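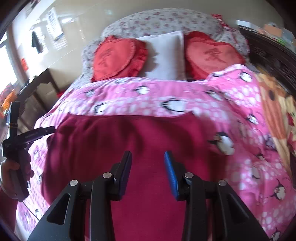
Heart cushions, polka dots and penguins, with a maroon fleece across the middle.

The dressed bed has a lot to answer for. Somewhere between the hotel brochure and the home catalogue, we were persuaded that a mattress with a duvet on it is unfinished, and that decency requires a second layer, a third layer and a row of cushions that nobody is allowed to lean on. I have spent the past month trying to find out whether any of it makes a bed better to sleep in. I remain doubtful, though less rude about it than I was in May.

The sales pitch is easy to find. Zida, which sells bed linen by the bundle, offers what it calls a Complete Layering Set for £298. You get a fitted sheet, a duvet cover, two throws and a heap of cushions, all in shades of porridge. Gilchrist, the department store in town, has a display bed with so much on it that I had to ask where the pillows for sleeping were. They were at the back, behind the others, and they were not included.

My objection to these sets is partly the price and partly the timetable. I kept to the full routine at home. Stripping the decorative layers at night and putting them back in the morning took me 5 minutes a day, which doesn't sound much until you are doing it on a Sunday with a cup of tea going cold. The cushions spent every night on the floor. By the second week they had started spending the day there too.

Then there is the matching. The shop bed is all one family of colour, and it looks splendid until somebody in the house is given a blanket. Where does it go? In the porridge scheme, nowhere. It goes in a cupboard, and you pay for another throw that does the same job less well.

Compare the bed at the top of this page. Penguins on bright pink, small flowers on the fabric at the head, a white wrinkled pillow with a floral trim, and an orange and yellow cartoon blanket hanging down one side. No stylist would sign it off. The two ruffled hearts aren't even the same red, and the embroidered character on each seems to be 爱, love, so the sentiment is hardly understated. Yet I would sooner get into it than into anything at Gilchrist. The fleece is folded over the middle, where cold hands could find it.

I don't want to get carried away. Hearts with ruffles are still ornaments, and I would throw them on the floor at night as I did the porridge ones. Polka dots and penguins together are a lot to face before breakfast. But a bed put together from blankets people might like has one advantage over the bundle, in that you can add to it without spoiling it.

Fleece deserves a better name than it gets, too. The layering guides are fond of wool and linen, and sniffy about anything you might wrap round a child watching television. I tried a woollen throw from Wedus, priced at £87, against a plain fleece from the market. The wool was handsome and it scratched. It also came with washing instructions longer than some leases. The fleece went in with the towels and was back on the bed that evening.

Gindora, a smaller maker, does at least sell its pieces singly, and its cushion covers come off without a fight. At £43 each they should. I bought one, in green, and it goes with nothing I own. It lives on the chair in the bedroom, where I sit on it to put my socks on, and it has been more use there than it ever was on the bed.

As for the rest of the set, the two throws have been split up. One is on the sofa. The other is folded over the foot of the bed most nights, on top of a duvet cover it clashes with badly, and I have stopped straightening it.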